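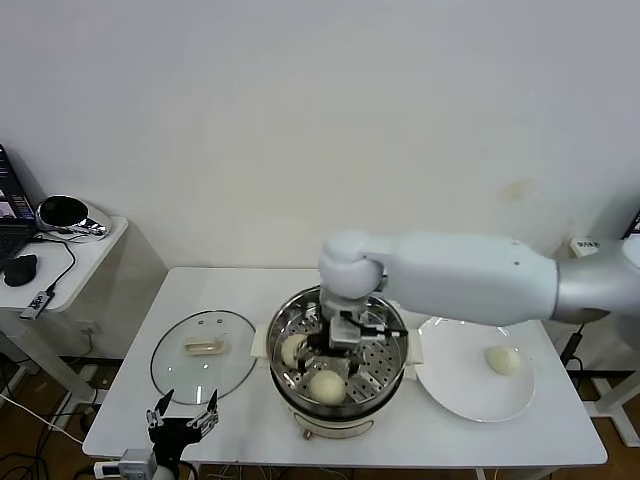
# momeretti-cell

Setup and upkeep notes for the Momeretti bench cell: two arms, one table, steamer task. Control code lives in the Drirnard repo; this one holds configs and checklists only.

## Layout

- Main table against the plain wall. Steamer centred, plate to its right.
- Operator laptop on the left side table.
- Keep cables off the tabletop where an elbow can reach them. Floor runs are still untidy - tie them before moving a table.

## Start-up

1. Unplug the steamer base. The task runs cold.
2. Power the arms, wait for both controllers to report ready.
3. Home left, then right. Never both together.
4. Open and close each gripper through full travel. Stop if the fingers don't meet.
5. Load `configs/steamer.yaml` and jog the wrist down over the tray at low speed.

Right-arm home offset is 1606 encoder counts. Re-zero after any wrist work and commit the new value.

## Clearances

The rim is the usual point of contact. Approach height is set 50 mm above it; don't lower this to save cycle time. Colour calibration is sensitive to glare off the steel, so redo it if the lights change. 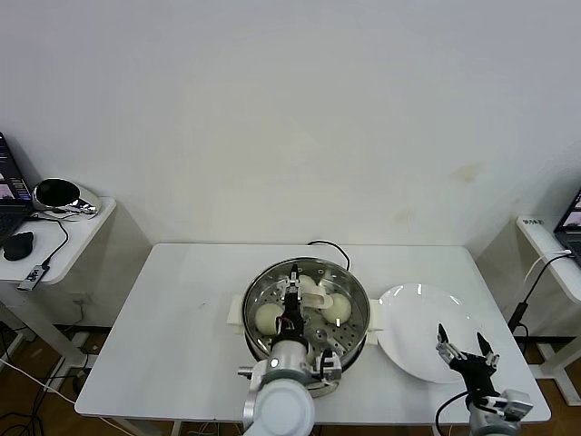 *Gripper down in the pot, second arm over by the plate.*

## Maintenance

| Interval | Job |
|---|---|
| 1000 cycles | Check finger screws, wipe pads, inspect gripper wiring for chafe |
| 2000 cycles | Replace pads, regrease the Voß wrist bearing, re-zero |

Log each job in `service.csv` with the arm and cycle count.

## Known issues

- Left gripper stalls on the first close after a long idle. Cycle it twice.
- Tray can rotate in the pot - reseat it before each run.

## Licence

Hurmont internal use. Ask before redistributing configs.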